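第一次一个人去看 Grullitz 的演唱会,内场站席,要提前多久去排队?穿什么带什么?

乐迷互助 > 现场与巡演 > 新手求助
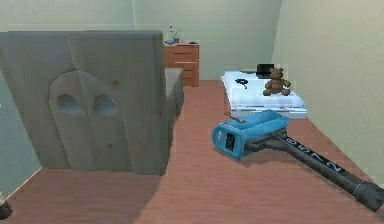 半糖柚子皮

各位前辈好,潜水很久第一次发帖,有点紧张。

情况是这样的,我抢到了 Grullitz 这轮巡演 Urkstead 站的内场站席,场馆是 Mendonça 体育馆,星期三晚上 8 点开演。票是在 Flarik 上买的,电子票,到现在我也只在订单页面看到一个灰色的“待出票”,二维码还没出来。本来是跟同学一起抢的,结果她没抢到,所以我只能自己去,而且我是从外地坐火车过去,看完第二天早上就得回来上班。

我以前只看过坐票,还是在山顶那种位置,全程看大屏幕。站席真的一点概念都没有。想问的是:到底要提前多久去排队才不会站到最后面?我个子不高,特别怕整场只能看前面人的后脑勺。我看有人说要凌晨就去,也有人说开场前到就行,差别也太大了吧……

还有就是穿什么。我很想穿得隆重一点,因为这张专辑的视觉全是亮片和那种银色的厚底靴嘛,我都把靴子放购物车里了,但又怕站几个小时脚断掉。包能带多大的?水能带吗?中间想上厕所怎么办,出去了是不是位置就没有了?散场以后那么晚,怎么回酒店比较稳妥?

问题有点多,能回答几个是几个,先谢谢大家!

夜班火车不晚点

排队时间取决于你想站在哪里,先把这个想清楚,后面的问题就好办多了。

我看站席看了好些年,Mendonça 也去过好几次(上一轮巡演就是在那边看的,内场),就按你问的顺序说吧,写得会比较啰嗦,你挑着看。

先说排队。想扒栏杆,也就是贴着最前面那道护栏的,那确实要一大早去,上午就已经有人坐在门口了,有的人带着小板凳、毯子、早餐,一坐就是一天。我扒过,效果当然好,能看见台上的人睫毛膏晕开,但是代价也很真实:那一整天你基本什么都干不了,吃饭靠面包,上厕所要跟前后的人打招呼,到开场的时候人已经累掉一半了。你又是外地过来,第二天还要上班,我个人不推荐第一次就这么干。

如果只是想看得清楚、不想在最后面,那下午 2 点到就挺好的。这个时间去,前面肯定有人了,但进场以后你通常能在中间偏前找到地方。再说了,很多人进场以后会一窝蜂往正中间挤,两侧反而松。Mendonça 的舞台两边各有一块小延伸台,Grullitz 的主唱和吉他手上次都在两边晃了很久,我站在左侧,离得比中间那一大堆人近多了,当时还觉得自己赚大了。所以我的建议是别死磕正中,进场之后先往侧面看一眼,看到哪里人与人之间还有缝,就过去。

你说个子不高,这个我特别懂,我也不高。我的经验是宁可靠后一点、旁边空一点,也别夹在一群高个子中间。开场前大家都坐在地上或者低头玩手机,你是看不出来谁高谁矮的,一开场全站起来,手机再一举,完蛋。我通常会找有“边”的地方,比如侧面的护栏,或者控台前面那道栏杆。控台就是内场中后部调音调灯光的那一圈,用栏杆围起来的,背靠着它站,后面没人推你,累了还能靠,而且那里的声音是全场最好的(调音师就在那儿听嘛!)。好多老乐迷专门去站那里,远是远一点,但是视野挺完整的,灯光和屏幕都能看全。Grullitz 这轮的灯光我看了别的站的返图,真的很值得看全景,站太前面反而只能看见一堆灯架的底。

再说入场。Mendonça 的内场是从东门进,不是你从地铁出来看到的那个大正门!我第一次去就在正门傻排了半天,排到跟前人家跟我说这是看台的口,让我绕过去,绕过去的时候东门的队已经拐弯了,气得我差点哭出来。你到了以后别急着看见队就排,先找穿马甲的工作人员问一句“内场站席是不是这条”,问清楚再站。队伍有时候会被挪来挪去,前面的人一起身就跟着走,别戴着耳机睡着了。

有的场次会有歌迷自己组织的手写号,就是在手背上写个号码,到时候按号排。这个东西场馆认不认全看当天,我遇到过认的,也遇到过工作人员一句话全部作废重新排的。所以拿了号也别跑太远,拿了号跑去逛街逛到傍晚再回来的人,回来跟别人吵架的场面我见过,不好看。

穿什么。哎,我先说结论:衣服随便你隆重,鞋子求你平一点。亮片裙、银色外套、贴钻、亮粉眼影,全都可以上,Grullitz 的现场大家本来就爱打扮,你穿得普通反倒会后悔。上次我旁边有个女生一身银色流苏,灯一打下来好看得不得了,拍照都自带效果。但是靴子……厚底的我真穿过,站着还行,蹦的时候脚踝很危险,内场地上会铺那种保护板,板和板之间有接缝,暗的时候看不见,崴一下就麻烦了。另外厚底挡后面人的视线,人家不说心里也会翻白眼。你要是实在喜欢(我懂的,都放购物车了),可以穿着拍照,包里塞一双轻的平底布鞋进场换,或者干脆买一双银色运动鞋,又贴主题又能活到最后一首歌。千万别穿新鞋!提前在家里穿着走几天。

亮片还有一个问题,就是会刮人。内场挤起来大家胳膊贴胳膊的,那种很硬的大亮片会把别人手臂刮出一道一道的红印,也会把自己腋下磨破。建议里面穿一件贴身的薄背心打底,出汗也好受一点。还有,不管外面多冷,里面一定要能脱。场内人一多热得像蒸笼,穿高领毛衣的那位朋友半场就不行了。外套我一般穿那种能卷起来系腰上的,别穿长款羽绒服,抱在怀里一整晚简直受罪。寄存处是有的,在东门进去右手边,但散场的时候队伍超级长,你要赶时间就别存了。

包。上次 Mendonça 对包查得挺严,我那个不算大的双肩包都被拦下来了,最后花钱存的。每一轮的规定可能不一样,你出发前去场馆页面看一下入场须知,按最新的来。我现在都是一个小斜挎包挂身前,放手机、充电宝、身份证、纸巾、一小包湿巾、耳塞、两块巧克力、一张交通卡。充电宝买小一点的,太大块的安检会翻来覆去看半天。自拍杆、相机长镜头、玻璃瓶、喷雾这些就别带了,那个垃圾桶里每次都堆着一堆定妆喷雾,看得人心疼。

耳塞我要单独夸一下!那种专门给现场用的降噪耳塞,戴上以后音乐还是清楚的,只是没那么炸。我以前觉得戴耳塞很扫兴,直到有一次站在音箱旁边,回家耳朵嗡嗡响到第二天下午,从那以后就再也没有裸听过。

水。排队的时候可以随便喝(别喝太多,理由你懂),进场安检的时候瓶装水要么倒掉要么扔掉,里面有卖水的,贵,但还是买一瓶吧。上次他们给的水是把瓶盖拧掉的,你就得一直端着,所以我都是先喝掉大半再往里走。觉得头晕、看东西发白的时候不要硬撑,跟旁边的人说一声,往侧面退,或者冲护栏里面的安保招手,他们会递水,也会把人扶出去。这个一点都不丢人,我被扶出去过,坐在外面喝了半瓶水又回来了,虽然没看到前排,后半场照样唱得很开心。

厕所。排队的时候去,开门前那一会儿再去一次,进场之后就尽量忍着了。你是一个人,没人帮你占位,出去了原来那个位置基本就归别人了。不过暖场嘉宾唱完到正主上台之间有一段空档,你要是站在侧面或者靠后,出去一趟再回来问题不大,站中间前排的话就别想了。傍晚以后少喝奶茶咖啡,这是我血的教训,好好一首慢歌,我满脑子都是厕所在哪儿。

吃的。中午认真吃一顿,要有主食的那种,下午在队里再垫一点。Mendonça 外面那条街吃的不少,但演出当天每家都是人,想坐下来吃就早点去。别空着肚子进场,也别吃火锅,我说真的,吃完火锅站进人堆里对周围的人不太友好哈哈。

票。Flarik 显示“待出票”很正常,别慌。我在上面买过几次,二维码都是临近开演才放出来,而且那个码是会动的,截图没用,一定要在 App 里打开。问题在于现场人多的时候网络会卡到怀疑人生,我的做法是在地铁站里或者酒店就先把票打开,看看能不能加到手机钱包,能加就加,不能加的话就提前登录好,别退出账号,排到安检前面再刷一下。手机电量一定留足!没电了那是真的进不去,去服务台补要折腾很久。购票用的证件也带上,原件,不要只带照片。

一个人去怕不怕无聊?我跟你讲,站席是最适合一个人去的了。排队的时候前后左右全是喜欢同一个乐队的人,借个纸巾就聊上了,有人会发自己做的小卡片和手环,你也可以带一点小东西去换,糖啊贴纸啊都行。我好几个现在还在联系的朋友都是在队伍里认识的。一个人还有个好处,就是钻空子方便,两个人并排找不到位置的地方,一个人刚刚好。当然包和手机自己看好,聊得再投机也别把包整个交给别人看着。

散场。这个你得提前想好,因为你第二天要赶车。安可结束以后全场一起往外涌,地铁口会限流,门口打车更不用想,排队的人和加价的车都是一堆。我有两种做法,一种是安可最后一首唱到尾巴的时候就慢慢往出口挪(代价是可能错过最后的鞠躬和合影,我做过一次,后悔到现在),另一种是干脆不急,在场内坐一会儿,等人散了再走到隔壁那条大路上叫车。走的时候跟着人多的方向走,别抄小路。酒店如果还没订,我建议订能走路到的,贵一点也值,脚疼的时候你会感谢自己的。末班地铁时间自己查好,别听别人说“应该还有”。

周边也顺便说一句,你没问但你肯定会想买。摊位在广场上,下午就开,T恤的小码没得最快。我建议排队之前先去买,买完再去东门,别想着散场再买,散场那会儿剩下的都是特大号。海报就算了,拿着一卷纸进内场,出来的时候它已经不是海报了,我家里现在还有一张折得像咸菜的。

差不多就这些,想到别的我再来补。祝你看得开心,回来记得发返图!

补充一下:刚刚看到有人私信问我举手机的问题。拍是可以拍的,我自己也拍,但别从头举到尾,尤其是举过头顶那种,后面的人真的会恨你。挑一两首最喜欢的拍,其余的就好好看吧,网上清晰的视频多得是,你自己录的那份里面全是你自己跑调的尖叫(别问我怎么知道的)。

银靴子已退货

楼上写得好全,我就说几个不一样的地方吧。

我不太同意下午 2 点到,我觉得得看是哪一站。Urkstead 这边本地乐迷很疯的,而且这次加场没加成,没抢到的人一大堆,抢到的肯定都特别珍惜。我上次看另外一个团,也是 Mendonça 内场,午饭后过去的,前面已经 300 号了(那次是发手写号,我手背上那个数字洗了好几天才洗掉),进去以后站得很一般。所以如果很在意位置的话,还是中午之前去看一眼,人多就直接排,人少就在附近找个地方坐着,隔一会儿过去瞄一下。反正你外地过来那天也没别的安排嘛。

不过星期三是工作日,说不定人会少一点?这个我也不敢打包票,别怪我哈。

鞋子的事我完全站楼上。看我名字就知道了……我真的穿着厚底靴看过一整场,前面几首歌还觉得自己美得要命,到中段就开始左脚换右脚,最后安可的时候我是扶着陌生人肩膀听完的。回家路上脱了靴子拎着走的!后来那双试都不想再试,另外订的一双也退掉了。你要是还没付款,赶紧从购物车里删了。

妆的话,用防水的。眼线和睫毛尤其要防水,不然又出汗又哭的,出来的时候没法见人。脸上的亮片用那种专门贴脸的胶,别用假睫毛胶凑合,我试过,唱到一半掉到嘴里去了。定妆多喷几下,在酒店喷好,瓶子别带。头发能扎就扎,但别扎那种高高的丸子头,后面的人会看不见,低一点的辫子就很好,还不容易被别人的拉链勾住(我被勾过,疼死)。

还有冬天排队真的很冷,站着不动比走路冷得多。贴暖宝宝,贴在腰上和脚底,进场前撕掉。旧外套也可以带一件,真的太旧不想要的那种,进场前放到门口的旧衣回收箱里,我看到好多人这么干。

回程我补一个省钱的办法,场馆南边有夜班公交,14 路,能到火车站那一片,散场的时候人比地铁少很多。就是车比较慢,晃晃悠悠的,我上次在车上直接睡着坐过站。你要是酒店订在火车站附近的话可以考虑,第二天早上也方便。班次会调整,出门前再查一遍保险一点。

来蹭个热闹

没去过 Mendonça,但是别的场馆去过。鞋要平底,水要喝,手机充满电,别的都是小事。

还有提前把歌复习一下,特别是新专辑的,不然大家合唱就你张着嘴不出声,会很尴尬。我上次就是,副歌只会哼。

想问一下有人知道这次几点开始检票吗?我朋友也买了同一场,Flarik 上只写了开演时间。

夜班火车不晚点

回复楼上:上次是傍晚开的门,这次还没看到通知,等场馆发吧,一般临近了会挂在入场须知那一页。中途有可能推迟,我遇到过彩排拖时间,大家在外面多站了好一会儿。

半糖柚子皮

谢谢大家!!没想到写这么详细,我截图存下来了,准备路上再看一遍。靴子已经从购物车里删了(含泪),换成了一双银色的平底运动鞋,这几天在家里穿着走来走去,我妈以为我要去跑步。

位置的话我决定去侧面,实在不行就退到控台前面。酒店原来订在火车站旁边的,看了 14 路那条就不改了。耳塞也下单了,希望来得及到货。

另外有没有同一天也是一个人去的?可以一起排队,互相看个位置上厕所哈哈,我会带一袋橘子糖和自己做的贴纸,穿银色鞋子的就是我。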